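18 oct 2022

Llevo 12 años recorriendo caminos para Verisach, siempre con libreta y botas viejas, y este otoño el trabajo me ha cambiado más que en todo ese tiempo. La ronda la hace ahora el robot de Lalton, y a mí me toca revisar lo que manda y decidir qué se arregla.

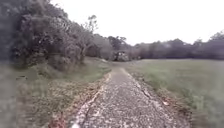

Grietas y grava suelta en el tramo de hormigón.

Al principio me dio pena, para qué negarlo. Ivana Painemal, mi compañera de siempre, me decía que íbamos a echar de menos hasta el barro — y un poco sí, la verdad.

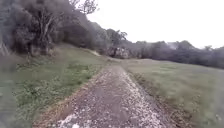
Lo que hacemos ahora

Por la mañana miramos el recorrido juntas, con café, y discutimos bastante (¡más que antes!). Una grieta la ve cualquiera, pero saber si aguanta hasta enero es otra cosa, y eso
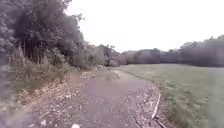
sigue siendo cosa nuestra. A Rimantas, que lleva las reparaciones, los avisos le llegan antes, aunque también le llegan muchos más, y todavía no hemos encontrado la manera de ordenarlos bien.

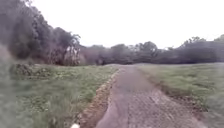
Firme gastado entre los dos prados.

Yo sigo saliendo a pie de vez en cuando, con permiso o sin él.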